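Final Project Report: Our Open Day Visit to the Olen Folding Project
Intro to Automation, Spring Section
Stirnonley Community College

Introduction

When our class was told to pick a demonstration and write it up, I signed up for the Olen open day mostly because the bus goes straight there from campus. I'm glad I did! Olen is a small program at the Boychuk Center that tries to teach robots to do ordinary household work by having people do the work first, with a gripper held in the hand. I had read the two pages of background our instructor gave us, but reading about it and standing next to it are very different things, and I filled most of a notebook before lunch.

We started at 9 in the morning with a short talk. The speaker explained that the group wants 1000 recorded folds before they train the next version of their software, and that they had 273 on the day we came. Each one is a person using the same kind of gripper, picking up a piece of clothing or a towel, and folding it or moving it. My notes from the talk say "same fingers, different arm," and I think I underlined it because it finally made the whole idea click for me.
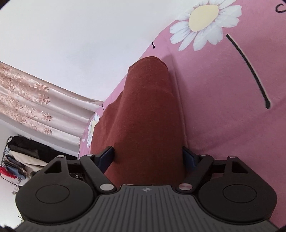
Soft things are hard for machines, and that was the part of the visit I cared about most, having spent our lab unit on stacking blocks. A block stays the same shape however you hold it, but cloth bends and slides and bunches up wherever you grab it. With the brown piece pinched between the two fingers on the daisy sheet, you can follow the crease along its right side, and a crease like that is the sort of thing our block program would have had no idea what to do with. The printed sheet got me thinking too. I asked whether a plain background would be easier for the software, and the answer was yes, easier, but people's beds have flowers on them, so the recordings should have them as well. I liked that answer very much.

After that we were allowed to try the gripper ourselves, in groups of 3. I will admit that my first attempt was terrible. I squeezed too early and caught only the top layer, and the rest slid away from me. My second try was better once I slowed down and lined up both fingers before closing — the demonstrator had told me this at the start, of course, and I had nodded and then forgotten it completely. One of my groupmates got it on the first go and was very gracious about it.

What We Wrote on the Day

We were asked to post a short piece for the class page while everything was still fresh, so I am including mine the way it went up, apart from a couple of spelling fixes.

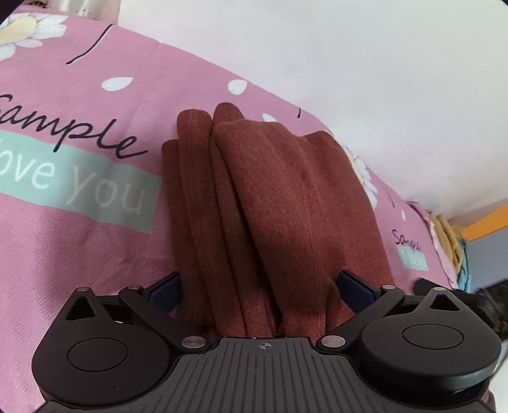
SAKNESS, April — The approach matters more than the squeeze, at least if you ask the people at the Olen open day. Visitors spent the afternoon session learning to bring two dark finger pads up on either side of a folded piece of cloth and then wait, with a gap left on each side, before closing them. With a stack of several layers on edge, a crooked approach can push the layers over, and then you get to fold it all over again. Students from Stirnonley took turns through the afternoon and came away with a new respect for anybody who does laundry for a big family.

Results and Discussion

Our class made 107 attempts between us over the day, and we wrote down for each one whether the person kept hold of all the layers. I had hoped to put a nice chart here, but two of our groups used different rules for what counted as a dropped layer, and we only found this out on the bus home. So I can say that people got better with practice, which all the groups agreed on, but I don't want to claim a number for it. Next time we should settle the rules before anyone touches the gripper.

I also wish I had asked more about thin fabrics. All my own tries were with thick cloth, which is forgiving because there is plenty to hold on to. A silky blouse would be a different story, I suspect, and it is the first question on my list if the Boychuk Center will have us back in the fall.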